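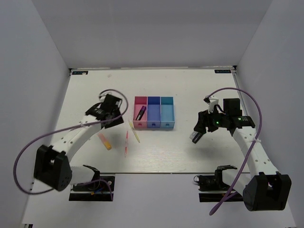 17 Sep 2021

Sourdough day four and we have bubbles! I came down at six in my socks, lifted the cloth off the jar, and there they were, all the way up the side, with that smell like green apples and slightly like nail polish. I have been feeding this thing since Monday on faith alone. Yesterday it sat there like wallpaper paste and I very nearly tipped it down the sink, and I am so glad I was too lazy to wash the jar.

So of course I had to bake something with it right away, even though the book says to wait at least a week. I made crackers from the part you're supposed to throw out — rye flour, olive oil, a lot of salt, rolled as thin as I could get it with the short rolling pin. 19 minutes in the oven and they came out blistered and brown at the corners. I ate them standing up. The ones from the middle of the tray were bendy and I ate those too.

Walked into Soltstead at lunch for more flour. The mill shop has moved the big sacks to the back, by the bird seed, and I went past them twice. I got the stoneground whole wheat and a small bag of dark rye, and then I saw they had spelt again, so that came home with me as well (my shoulder is sore tonight). The lady at the register asked if I was baking for a party. I said no, just for me, and she put a little paper packet of caraway in the bag for nothing! I want to try it in a loaf on Sunday if the starter holds up.

On the way back I stopped at Bite for a coffee and a slice of their seeded bread, which I am now calling research. The crust is so dark it's almost bitter, and the inside is shiny and a bit stretchy. I pulled it apart with my fingers at the table and smelled it like a crazy person. They must bake very hot. My oven doesn't get anywhere near that and the door doesn't seal on the left side, but I've been reading about baking in a lidded pot, and Grandma's old one is still in the cupboard over the fridge. It weighs as much as a dog. I got it down this afternoon and scrubbed it, and the lid still fits!

The plan for Sunday, so I don't have to look it up again: 900 grams of flour, two thirds white and the rest whole wheat, water, salt, a big scoop of starter. That should make two loaves. Mix on Saturday after supper, fold it a few times before bed, then leave it in the fridge overnight. Pot goes in the oven while it heats. 35 minutes with the lid on and then off until it looks done. I still don't really know what "looks done" is but I'm hoping I'll feel it.

I keep thinking about the bread we had in Arnomden back in May, at the place by the bus station with the steamed-up windows. It came in a basket with cold butter and we asked for more before the soup had even arrived. It was sour in a way I'd never had before, almost like yogurt, and I remember thinking I would never be able to make that. Maybe I still won't. But tonight there's a jar on my counter that makes the exact same smell when I put my nose in it, and I'm ridiculously happy about it.

Fed it again at nine. Two spoons of rye, two of white, water from the kettle after it had cooled down. I put a rubber band around the jar at the level of the dough so I can see in the morning how far it climbed. Rain on the roof now, kitchen still warm from the oven. Need to buy butter tomorrow, and rice flour if they have it, for the basket.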